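Molow publica una nueva versión de Bolline, su herramienta para depurar demostraciones de manipulación

Mar 17 septiembre

La empresa de software Molow ha publicado una nueva versión de Bolline, el programa con el que varios laboratorios revisan y alinean las grabaciones hechas con pinzas de mano antes de entrenar políticas de control. La actualización cambia el módulo de estimación de pose y añade soporte para tareas en las que intervienen dos pinzas a la vez.

Hasta ahora, Bolline trataba cada pinza como una trayectoria independiente. Si dos operadores trabajaban sobre el mismo objeto, o uno solo usaba ambas manos, había que unir las secuencias a mano y corregir el desfase entre relojes. La nueva versión calcula una referencia común a partir de las dos cámaras y descarta los tramos en los que la posición relativa no es fiable.

«El problema estaba en los segundos de contacto, cuando una pinza tapa parte de lo que ve la otra», explica Karlijn Geerts, responsable de percepción en Molow. «Antes perdíamos esos tramos o, peor, los dábamos por buenos.»

El equipo probó el cambio en julio con un conjunto de 2573 demostraciones cedido por Flullside. Según los datos de Molow, el programa alineó sin intervención manual el 84 por ciento de las secuencias. El resto quedó marcado para revisión – sobre todo por giros bruscos de muñeca y por superficies blancas y lisas con poca textura para el seguimiento visual.

La apertura de la pinza se obtiene ahora de los marcadores cuadrados colocados en los dedos. El cálculo se hace por fotograma y, si falta uno de los dos marcadores, el programa interpola hasta un máximo de 15 fotogramas. Pasado ese límite, el tramo se corta.

También cambia el visor. El usuario puede ver las dos cámaras en paralelo, fijar un punto de contacto y comprobar si ambas trayectorias coinciden en él. Gilang Entili, que coordina las grabaciones en Flullside, señala que la revisión de piezas con tirador o asidero es la que más se ha acortado.

Dedos con marcadores ante un panel blanco curvo; a la derecha, una segunda pinza sujeta a mano junto al soporte negro del panel.

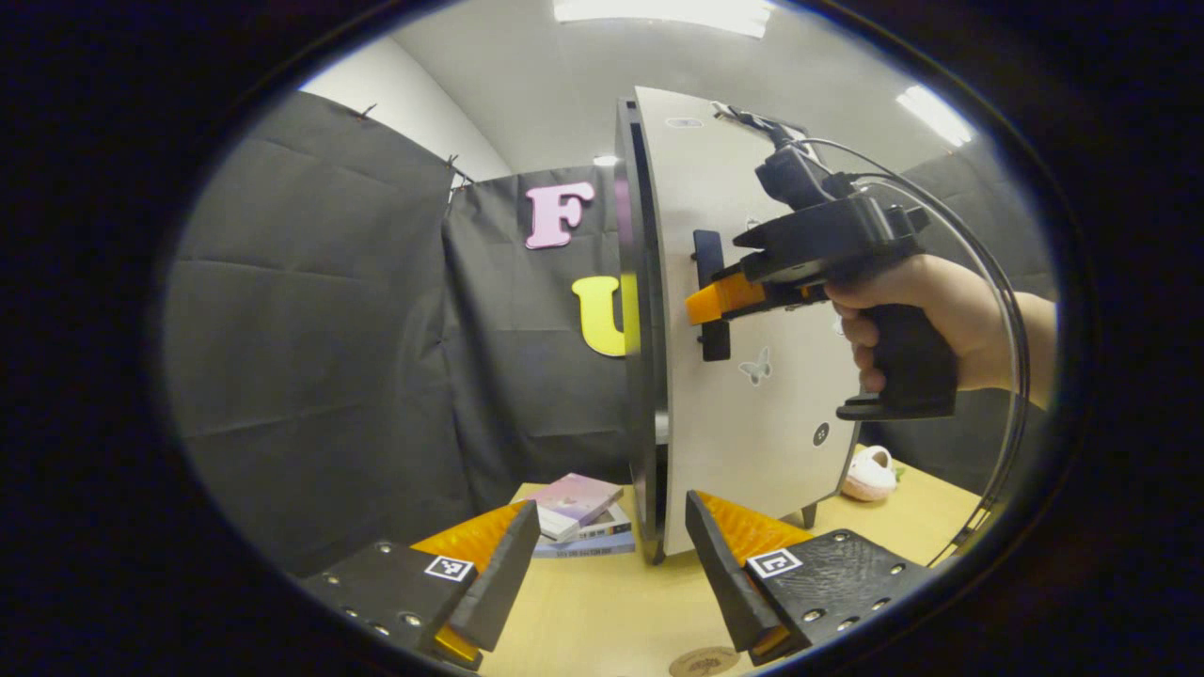
Disponibilidad

Bolline se puede descargar desde hoy para Linux. Los proyectos creados con la versión anterior se abren sin conversión, aunque hay que recalcular las poses. El conector para Tedesco, el planificador de movimiento de la misma empresa, llegará en una actualización posterior.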